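Category: Student Projects / Health Science

Our project is about how the thread for closing wounds changed with time. I worked on it with Nestor Ocampo in March. We read 40 short articles in the library and asked 2 nurses in Flovden about their training.

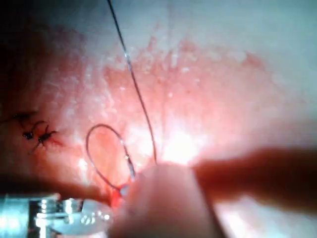
Why did old surgeons use silk? It was strong, easy to tie, and the knot stayed in its place.

In the second part we compare silk with catgut, which the body can absorb. Nestor made the table, and I wrote the text under it. The full list of articles is on the last page.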